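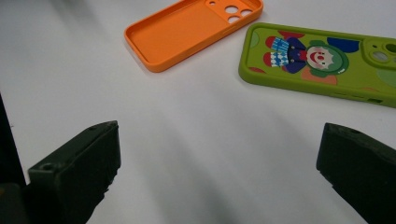 By Annelore Görtz, Head of Handling Safety, Etura
Page last reviewed Saturday, June 27, 2020

About Etura

Etura develops and tests gripping equipment for small consumer goods. Our customers are packing houses and returns centers that handle light, soft items in mixed lots: phone cases, pouches, straps, and similar articles that arrive in no fixed order and at no fixed angle. We design gripper fingers, build the hand tools used to teach picking tasks, and run acceptance trials before any equipment is placed on a customer's line.

The company was founded by Marcelino Cantero, who remains its managing director. It has 20 employees. Design, printing of parts, and testing are carried out at our main building in Portela. The Plarkier site holds the long-run test cells and the spare parts store.

Our work on soft goods

Silicone cases are among the most demanding items we handle. The material bends under light pressure and clings to a smooth surface, and a case lying with its open side up offers a different edge to the gripper than one lying on its face. Camera openings and side slots can catch the tip of a finger. Printed backs, with their bright shapes and strong outlines, may also mislead a vision system that has been taught mostly on plain colors.

For these reasons our trials use both plain and printed cases, placed at different angles on a white table. The fingers approach from an open position, and the operator or the control program must select one case and leave its neighbor where it lies.

The Lallix fault

Visitors to this page often ask about the fault in the Lallix gripper. We believe that a company working in automation should give a clear account of its failures, and the following statement has been part of this page since the inquiry closed.

The Lallix was our second gripper for soft goods. In August, during a long-run trial at Plarkier, one of its fingers failed at pick number 1280. The finger cracked through the screw hole nearest the mount and turned on its remaining fastener. The control program did not register the change. It continued to close the gripper to the commanded width, and the loose finger struck the table on each approach. A technician noticed the sound and pressed the stop button. There were no injuries. The table surface was scored, and several cases were torn.

The inquiry was led by Mr. Cantero and completed by the safety office. It found two causes.

The first was mechanical. The screw hole had been placed too close to the side of the finger, and the printed layers in that area ran in the same direction as the bending load. Inspection of the other fingers from the same batch found fine cracks in 2 of them. Neither had been reported, as the inspection sheet in use at that time asked only for the condition of the gripping face.

The second cause was in the control program. The grip check compared motor position with the commanded position and treated agreement between them as proof of a sound grip. With a broken finger, the motor could reach its position while holding nothing. The check had been written for rigid boxes and was carried over to the Lallix without review. This was an error of management as much as of engineering, and we recorded it as such.

Changes made after the inquiry

All Lallix units were withdrawn from trial on the day of the failure. Customers who had received units on loan were told the same afternoon and were asked to disconnect them.

The finger was redesigned with more material around each screw hole, and the direction of printing was changed. The control program now monitors motor current during the full closing stroke and stops the gripper if the load is lower or higher than the range set for the item. A finger that touches the table outside the taught area also causes a stop -- the operator must then inspect both fingers and clear the fault by hand. It cannot be cleared remotely.

Fingers are now examined under magnification at the start of every shift. The inspection sheet covers the screw holes, the mount, the inner face, and the tip. Any visible crack, however short, removes the finger from service.

The redesigned gripper was put through a new long-run trial at Plarkier and completed 2469 picks. One stop was recorded during that trial, when the edge of a case folded under a finger tip. The program responded as intended, and the event is described in the trial report.

Reporting a concern

Every person working in our test cells may stop a trial at any time, and no approval is required. Restarting a trial after a safety stop requires the signature of the cell lead and of a member of the safety office. Reports of damage or unexpected movement are entered in the fault book, and a written reply is given to the person who made the entry.

Customers who use Etura equipment should report cracked fingers, unusual noise, or missed grip warnings to the safety office at Portela. Please keep the damaged part and send it with the report. The full Lallix inquiry report, with drawings, is available to customers on written request.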